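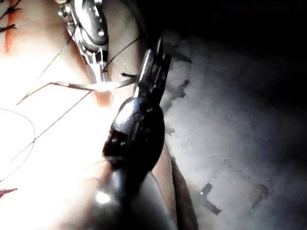 **Zurberg's night clinic is staying open (yay!)**

20 Mar 2026

Good news for anybody in Zurberg who has ever sliced a thumb open making dinner: the walk-in clinic on Collet Street is keeping its evening hours. The town council voted last night, 6 to 2, to pay for them through October, and I was there with a bad cup of coffee and a sore back from those chairs.

I'll admit I'm not neutral. I got four stitches there last fall after a fight with a bread knife, and I was home in time to finish the bread. The nearest emergency room is 54 minutes away if the bridge is clear — and when is the bridge clear?

Amparo Casado, the nurse who runs the evening shift, told the council that 496 people came in after 6 p.m. last year. Cuts, sprains, a lot of ear infections, one fishhook (she didn't say where, and I didn't ask).

The two no votes came from Hervé Gaillard and Jérémie Arnaud. Gaillard said he likes the clinic fine but wants to see a real budget before the town signs up for another year. Fair enough, and he stuck around afterward to talk with people who were pretty mad at him.

Hours stay the same, 5 to 10 p.m., and you still don't need an appointment. Parking is still terrible — use the lot behind the bakery. The council picks the money question up again in October, and I'll be back in those chairs, probably with a cushion.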